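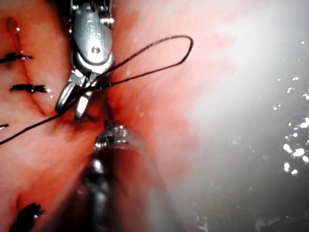
Anahera Brunton
I would cut the thread shorter before you start the row. Most of the trouble with loops in my first year came from thread that I did not need. You pull it through, there is a big bow of it lying on the tissue, and the next throw catches the bow and not the tail.

Coralie Rakena
Thank you, Anahera. For those who open the thread only now, my question from the first post was this: when you make a row of stitches with dark thread on tissue which is so shiny, how do you keep order in the slack? I tie well on a dry Golis pad. On wet tissue the thread sticks where it falls and I lose time to lift it again. The Ellery handbook has one paragraph on it (page 325 in my copy) and it says only to "control the free portion", which I was already trying to do.

Declan Haslam
I disagree a little about cutting shorter. If it is too short you are fighting for the last knot, and then you grab the thread close to the needle, and it gets damaged. I would leave the length and change where you put it. Pull through in the direction away from your next bite, always the same side. Then the slack is at least in one place.

Anahera Brunton
Declan, that works for a row along a straight edge. On a curve "away from the next bite" changes with every stitch. Also I did not say too short, I said shorter.

Declan Haslam
Fair. I read it too fast.

Maxine Paewai
Both of you are right for different knots, I think. Coralie, do you tie every stitch separately, or is it one continuous line? For separate stitches I agree with Anahera, a short thread is less to look after. For a continuous one you cannot choose so freely, and then the slack is a real problem until the last third of the row.

Coralie Rakena
Separate, for the moment. Continuous is planned for April, and I am a little afraid of it. 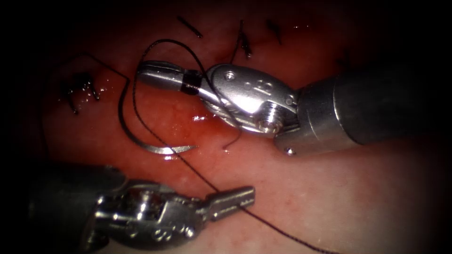 Black thread, curved needle on the tissue, four stitches already placed along the upper part.

Lorraine McAlister
Now I can say something more useful. My own question would be about the needle and not about the loop. Do you lay it down before every knot? I do, but I choose the place first, where I can see it, and I look at it once more before I start to wrap. When the needle lies somewhere by chance, the thread between the needle and the last bite goes over everything. I had tails caught under it many times.

Coralie Rakena
Yes, I lay it down before the knot, but I never chose the place with a plan. I will try it.

Declan Haslam
Here I have to disagree with Lorraine also, sorry, it is my day for this. I was taught to hold the needle while tying whenever there is room. A needle you hold is a needle you cannot lose.

Lorraine McAlister
And a needle you hold while you wrap is a needle that points at something. My teacher at Lullilus was very strict on this. I accept that there are two schools. I would only ask that Coralie chooses one of them and stays with it for a month.

Maxine Paewai
I hold it for the first throw and lay it down for the others. Probably both schools would be angry with me.

About the shiny surface – a bit of saline on the thread helped me. A thread that is half dry drags, and when it drags you pull harder than you want, and the edges bunch. Wet all of it before the first bite.

Anahera Brunton
Agree with the saline. And do the wraps close to the tissue, with small movements. Big circles make big loops. I tied over 500 knots on a pad before I stopped making big circles, so please be patient with yourself.

Coralie Rakena
I wrote a list for tomorrow: shorter thread (but not too short, Declan), wet it first, needle in a chosen place, small wraps. For the spacing between stitches I have another question, but I think it is better in its own thread. Does Multura keep the old spacing discussion somewhere? The search gives me only 2 posts.

Maxine Paewai
It was moved to the Basics section. Search for "bites and spacing", without the quotation marks. The first page is mostly an argument about rulers, you can start from page 3.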